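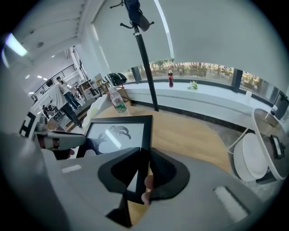 Black-framed leaf print, window end of the upstairs room

Karthorpe Studios – The Upstairs Room

This page covers the large upstairs room at Karthorpe, which opened for bookings in October after the move from the old Pedus building. People who are thinking of renting the room keep asking what it is like when it is in use, so the notes are about ordinary working days. The room is rented by the half day or the full day. It holds up to 500 square feet of tables and equipment, with the remaining floor kept open for walking.

The notes are grouped by area. Booking details are at the end.

The prints

The print at the top of the page has a curling, leaf-like shape in dark gray on a white panel, with a thick black border around it. It belongs to a set we bought from Mkhize, a small print shop that closed its retail counter this year and now sells by mail.

We wanted pictures that would go with the white furniture and could be moved from one wall to another. The frames are not screwed in place. If you need a bare wall for a backdrop or a projector, take them down and lean them somewhere they will not get kicked. Please put them back before you leave.

The glass cleaner is under the sink. Use the blue cloths and not paper towels, which leave lint along the inside edge of the frame.

The window

The window is wide and looks out on shrubs and other greenery. The upper part has a pale roller blind. Most groups leave it partly down, which keeps the glare off the screens and still lets you see out at the bottom.

The blind sticks if you pull it at an angle. Stand directly in front of it and pull straight down. If it goes up crooked, bring it all the way down and start again.

A long white ledge runs along the base of the window. It collects drinks – the cola bottle with the red label is a fair sample of what ends up there. Bottles are fine during a session. Bins are on the landing, and recycling goes in the one with the green lid.

The floor

Light wooden boards. They scratch, so lift furniture when you move it. Water bottles with the cap on are allowed anywhere in the room. Open cups should stay on a table.

Felt pads are in the top drawer by the door if you are bringing your own stands or tripods. Tape is okay if it is painter's tape and it comes up the same day.

The coat rack

A tall black pole with black hooks at the top, over by the window. It came from the Pedus building, as did the doormat and the kettle. The hooks are high, so long coats hang clear of the floor. Hang things on opposite sides or it leans.

There is a second set of hooks in the hallway for wet coats and umbrellas.

Table and chair

The round table is white with a thin rim, and the chair with it is white too. It works for a laptop and some notes, or for two people having a talk away from the main group. It is not a good table for cutting or gluing. Ask for the Kolel bench if you have that kind of work to do – it is 6 feet long and has a top that can take it.

Wipe the table down with a damp cloth. Pen marks come off with a little dish soap.

The shelf by the window

The wooden shelf unit is for bags. A full backpack fits without trouble. Things left there overnight are moved to the office and kept for 8 days.

The open area

Past the shelves, the room runs into an open area with a white pillar and a black metal railing. People tend to stand there to talk on breaks. Sound carries from it, so if you are recording, let the other groups know ahead of time. Do not hang banners or bags on the railing.

Booking

Half days start in the morning or at 2 in the afternoon. The calendar for the new season opens Mon 8 November. Use the request form and say how many tables you need and whether you want the prints left up.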